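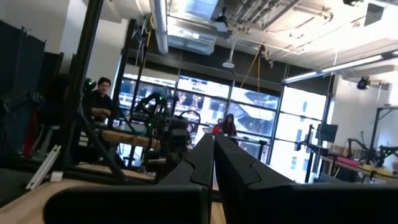

I have sat in enough rooms with the ceiling taken out to be suspicious of them, and I said so in my first email to Aigner, the small office that redid the big workroom at Bistuseck. The designer in charge of the job wrote back the same afternoon and told me to come and complain in person. So I did. We talked for most of a morning at one of the tables by the windows, and she let me pick the chair.

My first question was who had asked for the exposed ceiling. "People expect us to say the client," she said. "It was us. There was a hung ceiling in here that made the room feel like a dentist's office, and it cut across the tops of the windows. Once we saw how much glass was hidden up there, I was never going to put it back."

I asked what had happened to the sound. A hung ceiling is ugly, but it soaks up noise, and a room full of people at tables makes a lot of it. She didn't argue. "It's louder. We measured 55 decibels on an ordinary working morning, and I would have liked it lower. We had a line in the budget for panels between the pipes and that line got cut in January."

Cut by whom? She smiled and said that budgets get cut by meetings. I wrote that down as a no comment.

The windows are harder to be rude about. They are tall, divided into big panes by dark mullions, and they run along so much of the wall that the far tables are the ones everybody would want. I put it to her that this is the trouble with a wall of glass: a few people get the view and the rest get the glare. "The glare is real," she said. "If you face the windows with a screen in front of you, you'll hate me by ten o'clock. So turn the table. They aren't bolted down."

I asked how often people do turn the table. She thought about it for a while. "Less than I drew," she said.

It was the best answer I got all day. The plans she sent me beforehand are full of little arrows, with tables swinging around for group work and then swinging back again. I have seen arrows like that on a great many plans. Tables in real rooms stay where the movers left them, especially once there is equipment on them and cables running down the back. She agreed that the arrows were "a bit hopeful" and said that if she did it over she would draw 4 good arrangements and stop there.

We moved on to the wood. I like a light wooden top and told her so, but I wanted to know why a hard-working room should have one when every coffee ring will show. "Because people are careful with wood," she said. "Give them a gray plastic surface and they treat it like the floor."

I don't believe this. I have wood at home and nobody in my family is careful with it. She laughed and admitted that the quote from Stevska, who supplied the tops, included a second coat of oil after the first year, so somebody there doesn't believe it either.

What about storage? There had been complaints, I'd heard, that the old room had a whole wall of cupboards and the new one had lost most of them. "We took out 9 cupboards," she said. "We opened every one of them first, and you should have seen it. Boxes for things that were thrown away in 2000. Manuals in three languages. Half of a coffee machine." And the other half? "Another cupboard."

All right, but people had also kept useful things in there, I said, and those have to go somewhere. Some of them went to a storeroom at Skellby, which is a drive away. She called that a compromise. I'd call it a good way to make sure you never see your extension cord again.

I asked her to name one thing in the room she would defend against anybody. She didn't pick the ceiling, which surprised me. She picked the depth of the tables. "You can put your work down and still have room for your elbows and a drink," she said. "It's a boring thing to be proud of. It took three rounds of drawings."

I tried it. I had my notebook, my recorder and my coat on the table – the coat hooks are out in the hallway, another thing I brought up – and there was space left over. I still had to ask her to repeat two of her answers.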